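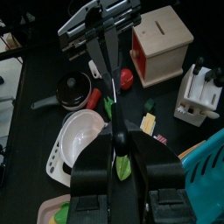
7/13/22

I finally got to the open day at Ludetti. I had meant to go in March, when they did the last one, but I left it too late to book and all the places had gone. This time I put my name down the morning the email came out and got a slot in the afternoon group.

The building is on the Gadent estate, past the tile warehouse and the place that does van hire. The sat nav takes you to the wrong gate. If you go, carry on to the second roundabout and come back on yourself. Parking was free and there was plenty of it. I was early, so I sat in the car and ate a sandwich.

You sign in at a desk, get a sticker with your first name on it and wait in a corridor until your group is called. There were 10 of us. A few were students, and there was a couple who had brought their grandson. The rest were people like me who are just interested. I used to work on a packing line, a long time ago now, and I like to see how things have moved on.

The first stop was a talk in a meeting room. It was mostly slides and went on a bit. The part I took in was that Ludetti don't make the arms themselves. They work on the software and on how the arms are taught. The person giving the talk said most of a working day there goes on doing the same small job over and over with things moved to different places on the table. They had a figure on the wall for how many runs had been done on the current job, written on a whiteboard in green pen. It said 898. By the time we came back past it later on, it hadn't changed, but I suppose they were all busy with us.

Then we went through to the room with the arms. This was what I had come for. The table is set out with toy kitchen things: pots with lids, plates, plastic baskets, vegetables, a knife block. Toys are cheap, light and safe to drop, and they come in awkward shapes, so you can see the sense in it. I had pictured big orange arms behind a cage, like the ones we had for pallets, and these are much smaller and thinner. They are black, with the motors and cables out in the open, and they hang down over the table from above.

We were asked to stand behind a strip of tape on the floor and keep our hands to ourselves. The grandson was allowed to stand at the front.
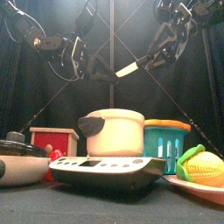
The job they showed us was handling small kitchen tools using two arms together. It is slow. I want to be fair about that, as a few people in the group were muttering. An adult would do the whole thing in the time it takes the arm to line itself up. But it was steady, and when you think that each arm has only a pair of fingers to work with, it's good going. Try picking up a table knife with two fingers in thick gloves and passing it to your other hand.

They ran it 4 times for our group. On 3 of them it did what it was meant to do. On the other one a tool slipped and ended up flat on the table, and the arm closed its fingers on nothing and went back up. One of the staff reached in, put it back where it had been and started again. I was pleased they let us see that and didn't hurry us out.

There was time for questions. I asked how it copes if somebody moves the pots, and the answer was that it depends how far. A small shift is fine. If you put everything in a completely new place it does worse, and that is what all the repeat runs are for. Someone else asked about washing up. They said wet things are a long way off, and shiny things are a nuisance as well.

The couple asked whether they could have one at home. No, not yet, and they wouldn't be drawn on a price.

After that there was a smaller display from a firm called Yokoyama, who share the building. They make fingertips and pads for grippers, and they had a tray of them that you could handle. Some were hard plastic and some were soft like a bath plug. I spent longer there than I had expected to. On the line we went through rubber pads at a terrible rate, and I would have liked to have had these.

Tea and biscuits in the canteen afterwards. The café on the estate, Lesik, had done the catering and the flapjack was very good.

It took a bit under two hours all told. It's free, but you do have to book, and there is a lot of standing, so wear decent shoes. There is a lift if you can't manage the stairs. They said they hope to do another one next spring and that the booking email goes out to anyone on the list.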